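Talking shop with the woman behind Zotaren alterations

She opened on Vulach Street with one machine and a folding table. Now it's 156 hems in a good month, mostly jeans. Prom season, worse.

"People think it's all wedding dresses," she says, pins still in her sleeve. "It's pants. Pants and zippers."

The start-up money was $3000, saved over 2 years at the Sisley dry cleaners, where she did buttons in the back. Slow at first. A whole March with hardly any customers. "I took in my own curtains just to keep my hands going."

What changed? The Thambiah school band, she says. Uniforms, all of them too long, needed by 5 pm. She said yes befor she'd even looked at the bag. 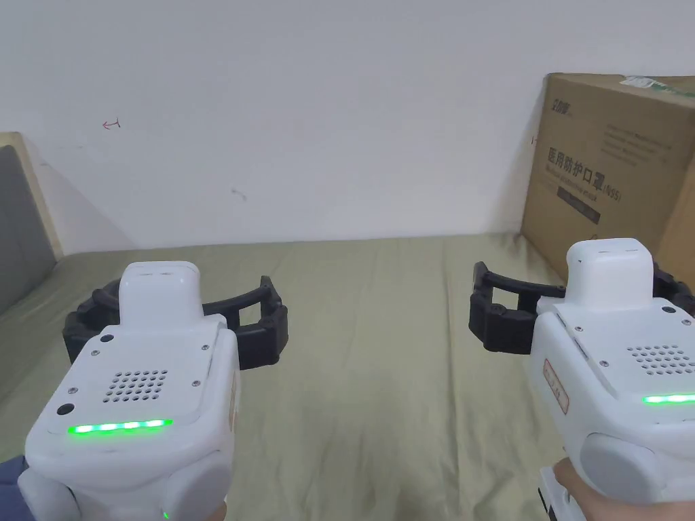

Page last changed: December, 4:40 pm

Would she hire? Maybe. Someone who can press. "Sewing I can teach. Pressing, you either have the patience or you scorch things."

Prices go up a little in the spring. Rush jobs still okay, just call first, and please wash the jeans. "Please," she says agian, and goes back to a stuck zipper.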